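A man in my feed has proved that the third movement of a certain famous string quartet contains a map to buried silver. He did it by playing it at half speed and writing down the notes he liked.

I read the whole thing so you don't have to. It was 20 screenshots long. My tea went cold around screenshot four and I drank it anyway.

The method, as best I can follow it: every note gets a letter, every letter gets a number, and every number you don't care for is a "breath." Breaths don't count. There are a lot of breaths.

What's left spells WIRKARI. He says this is an old word for "beneath the well." He doesn't say in what language. Three people in the replies asked and he blocked two of them.

I teach music to teenagers, so I have seen people find things in a score that the composer didn't put there. Usually it's an extra beat.

My old teacher, Heriberto Lozano, had a rule about this. If you think you've found a secret message, run the same trick on something dull and see if it talks back. He used the phone book. The phone book, he said, was very chatty.

So last night I ran the trick on the jingle for Bralline, the floor wax they sold where I grew up. Eight bars. Same letters, same numbers, same very relaxed attitude toward breaths.

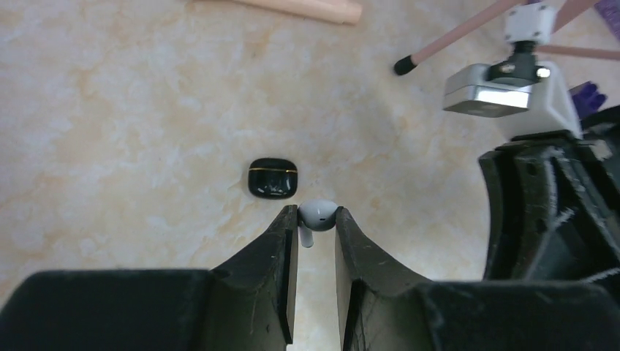 It took me 10 minutes to get MY WELL IS DRY out of it. Another ten and I had the first half of my sister's name. I stopped there, for the family's sake.

Now, composers did hide things. They spelled their own names in notes, and their friends' names, and they were so proud of it that they told everybody. That's my trouble with the silver. Who buries a fortune in the viola part and then keeps quiet? Have you met a composer?

Also, why the viola part. If you want a message found, you give it to the first violin. He'll make sure everyone hears it.

There's a book, naturally. The Prellau Key, 3000 copies, signed if you ask. Apolinar Ochoa lent me his and wants it back, he says, before January. He underlined things. I'm worried about Apolinar.

Chapter one says the experts are afraid. I know a few experts. They're afraid of parking at the conservatory and of being asked to page-turn.

The last chapter has an actual map, and the X sits on what is now the public swimming pool in Manríquez. I've been in that pool. If there's silver under it, the kids have been peeing on it for years.

I'll grant him this much — I put the quartet on again after I finished the book, first time in ages. The slow part is lovely. There's a spot where the cello drops out and you lean forward in your chair to see where it went. No letters in it that I could find.

Anyway, he's announced a sequel. This one is about the rests.

3 comments

pedalpoint: You skipped the chapter where he plays it backwards. That's where the sheep come in.

Apolinar O.: I underlined the parts I DISAGREED with. Mostly.

marta_reeds: Violist here. We know where the silver is. We're waiting for the rest of you to leave.

Posted 8/18/21 | Contact | © All posts belong to their author | Back to top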